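Thread moved over from the old Wandow board, March

**Serpil Eren**

Hi all! I got talked into putting together the newsletter for our neighborhood seed swap (the one behind the Sepúlveda bakery, if you're local) and I'm stuck on the numbering. The person before me did four issues a year, then skipped a whole summer, then put out a double one. So is a skipped issue still a number? Do I start a new volume even though the last one never got finished? The number I guessed at is below. Please be kind, I've been at this since 6 a.m. and the coffee is gone.
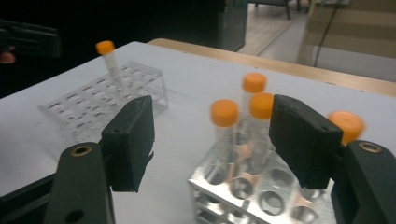 **Vol. 8, No. 29**

I know that looks weird. The volume goes up every year but the issue number has never gone back to 1, it just keeps climbing. Is that allowed? Our library keeps a set in a binder and I don't want to mess up their order. Also, the print shop (Buvden, the one by the bus stop) wants 300 copies as a minimum and I'd hate to get that many with the wrong number on the front.

**Canan Bozkurt**

Allowed, sure! What you've got is called whole numbering, and plenty of little newsletters run that way. I did a choir bulletin for years with a volume that changed every January and an issue number that never reset, and the only person who ever wrote in about it was my own aunt.

A skipped issue doesn't get a number. If it was never printed, it doesn't exist, so go to whatever comes after the last one people got in their hands. The double is the messy part. Look at the cover: if it says something like "27/28" then it used up both numbers and you're right to be on 29. If it only has one number on it, you're one too high. 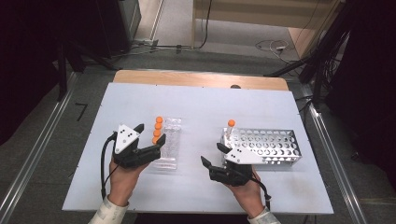
Before you pay Buvden for anything, go look in that library binder and copy down what's on each cover, because I've seen two issues go out with the same number and then everything after is off. And put the season next to the number. "Vol. 8, No. 29, Spring" is a lot easier to file.

**Zestolus**

just use the month. no one reads the number

**Serpil Eren**

Canan, thank you!! Checked the binder and the double does say 27/28, so 29 stays. Adding "Spring" tonight. Zestolus, you may be right but the library lady would have my head.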